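Print | E-mail

Starting over in Skodamora

September 20, 2026

I deleted my main Skodamora save last week. It had 2549 hours on it if you believe the counter, which includes a lot of time with the game sitting open while I made dinner. The new season asks you to start a fresh character anyway if you want the seasonal rewards, and I decided I would rather have one save than two.

For anyone who doesn't play it, Skodamora is an online game where you catch creatures, raise them, and take them into raids with up to five people. It runs on phones and on PC. I play on both, mostly PC in the evening and the phone on the bus.

The season is called Dirniren, after the new island. You get the boat ticket at level 12. I got there on my second night without hurrying. The island is smaller than the last one and there is less walking, and I was glad of that. The fast travel posts are close to the things you need. The shopkeeper still stands on the wrong side of the bridge from the forge, so you cross it every time you want to sell ore and then repair something. People have complained about that kind of thing for years and I don't expect it to change.
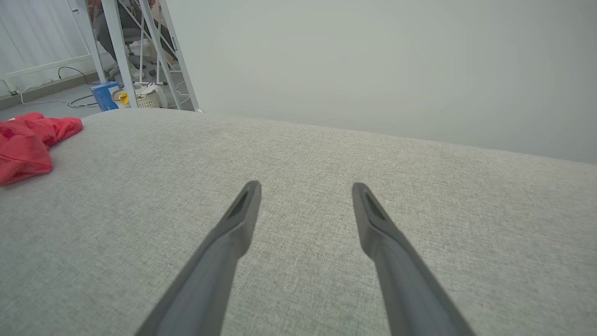 The first raid boss on Dirniren is Beyene, a stone crab that sits in a flooded quarry. You can try it at level 20, but I would wait until 24. It has two phases. In the first it mostly stands still and throws rocks, and any ranged creature will do fine. In the second it comes at you with both claws held up and tilted a little toward each other, with a wide gap in the middle, the same as the two dark gray fingers in the picture. That gap is where you want to be. If you stand dead center the claws close behind you and you get four or five free seconds on the soft plate. If you go left or right you get hit for most of your health bar. I went left the first three times, because every other boss in this game wants you on its left.

Kane Ruddock and I did it as a pair once we had that worked out. He has played since the beta and he tanks. I do damage and forget to heal. The game recommends four people for Beyene, but two is fine if one of you has a water type with Shell Guard. Three is more comfortable. With five it gets crowded in the quarry and people push each other out of the safe spot, so I would skip that unless it's all friends on voice.

Drops are the usual. You get shards every time, a claw piece now and then, and the full mount very rarely. I don't have the mount. Kane got it on his fourth run and has been riding it around town. 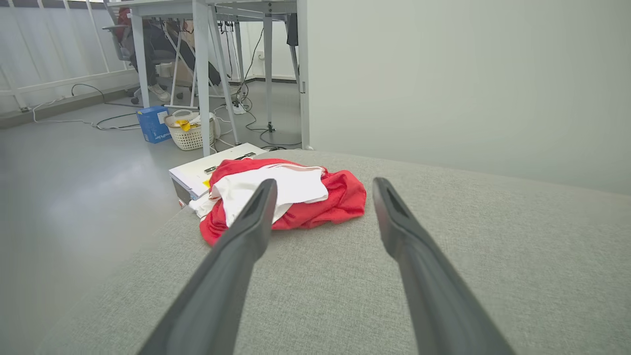 The other big change this season is the breeding system. It used to be a separate menu in the ranch and now it is a machine you build, called the Genex. You put two creatures in and pick one trait from each parent to lock. Everything else is random. The first Genex costs 1065 gold plus the shards, and the upgrade that lets you lock a second trait is only sold at the end of the island story.

I like it better than the old ranch. Before, you could go through 100 eggs and end up with nothing worth keeping. Now you at least know one thing about what you will get. The wait is the same as before if you play free, and the paid skip is still there. I haven't bought any skips. I start an egg before work and it is ready when I get home.

One warning, and it isn't written anywhere in the game. If you put a seasonal creature in the Genex with a regular one, the egg counts as seasonal. It can't go to your old characters until the season ends in February. I lost a good fox that way. It's not gone, but I can't use it where I wanted it.

Corey Lockyer asked in the comments last time whether the phone version had gotten any better. A little. The loading screen on the boat is shorter and the text in the raid lobby is finally big enough to read. Battery use looks the same to me. My phone still gets too warm to hold after two raids, and the touch controls are not good enough for Beyene's second phase. I would do quests and eggs on the phone and leave the raids for the PC if you have one.

The cross-save works well now. I have not lost any progress between the two, and last season I lost some most weeks. You do have to log out properly on one before you open the other.

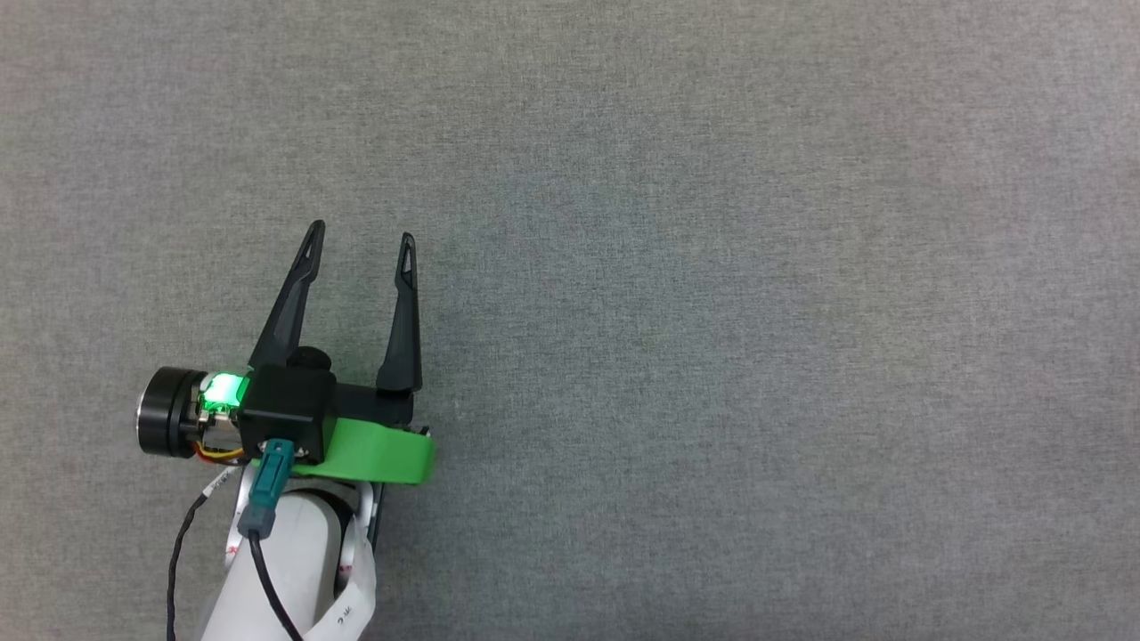
Gripper with both fingers open, over gray fabric.

I am at level 31 as of this morning. Next is the lighthouse quest, and then I want to try the second raid, which opens at 35. Kane says the trash before the boss is harder than the boss. If anyone has a decent electric type they would trade for a spare Shell Guard turtle, leave a comment with your player tag. I have two turtles and only need one.

Contact | Copyright 2026, all rights reserved | Back to top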